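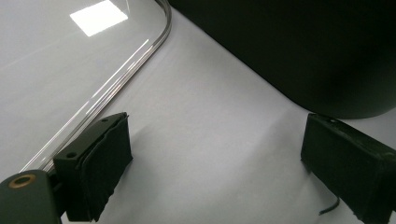

How to collect grasp demonstrations on clear plastic without losing your mind

Transparent things are where grasping policies go to be humbled. A model that picks up mugs all day will look at a clear tray, see the table through it, and close its fingers on air with total confidence. This page covers how we record hand-held gripper demonstrations on clear parts at Drinavbridge, and how we clean them up before training. It assumes you already have a working gripper with a wrist camera and can get poses out of it. If your poses drift, fix that first. Clear plastic will find every other problem you have.

Before you record

Pick one tray and one surface and stay with them for the first batch. Our first attempt used every clear object in the building, and the policy learned a little bit of nothing about each of them.

Leave the overhead lights on. Everybody's instinct is to kill the glare, and mine was too. Tsutomu Hattori talked me out of it by training two policies on the same number of episodes, one recorded under soft light and one with the ceiling lights as they were. The soft-light policy did fine until someone turned on the ceiling lights. Glare is ugly, but it moves when the camera moves, and the highlights along a rim are most of what the network has to go on.

Lock exposure and white balance. Auto exposure will chase a bright reflection and turn the rest of the image to soup. Set exposure so the surface keeps some detail, and let the reflection blow out.

Check the finger pads. Worn pads are fine for recording as long as the robot's pads are in a similar state. Fresh pads on one side and old ones on the other gave us a week of grasps that slipped in deployment and never in the demos.

Recording an episode

1. Put the tray down. Turn it to a new angle each time, and don't line it up with anything. People line things up.

2. Start with the fingers open and the rim in view. If you can't see the rim on the preview, the policy won't either.

3. Come in slowly over the last stretch. Hold still for a beat before closing. That pause looks silly and makes the closing point much easier to label.

4. Close, lift, hold, set down. Stop the recording.

5. If you missed, keep going and try again in the same episode. Tag it "retry" in Jumitz, our episode browser. Do not delete it. Those were the most useful episodes we had.

We recorded 900 episodes this way. Lộc Đồng did more than his share, and can now hear a tray being picked up badly from the next room.

Cleaning up

Run the pose check first and throw out anything with a tracking jump. We lost 53 episodes here, mostly from the operator's sleeve.

Next, mark the closing point. Ninh, our labeling script, guesses it from finger width, and the guess is good on rigid parts. Thin plastic flexes, so the width keeps shrinking after contact and the guess comes late. We corrected 134 of them by hand - a long afternoon, with bad coffee.

Leave depth out of it for now. Our depth readings on clear plastic were mostly a report on the table underneath. The color-only policy beat the one with depth, which hurt, given what we spent on the sensor.

Training and testing

Train on short windows that end just after the closing point. Use mild brightness changes for augmentation and skip heavy blur, which wipes out the rim highlights you worked so hard to keep.

Hold out whole tray angles for testing, not random episodes. With a random split our numbers looked wonderful and meant very little. Then test on the real arm, in the evening and again at noon. Prastari, the policy we use now, passed the evening test on its first try and needed 14 more retry episodes before it would behave at noon.

Known trouble

Stacked trays don't work. The policy takes both, or the one it can't reach.

Scratched trays work better than new ones, so don't test only on scratched ones.

Last updated July 4, 2025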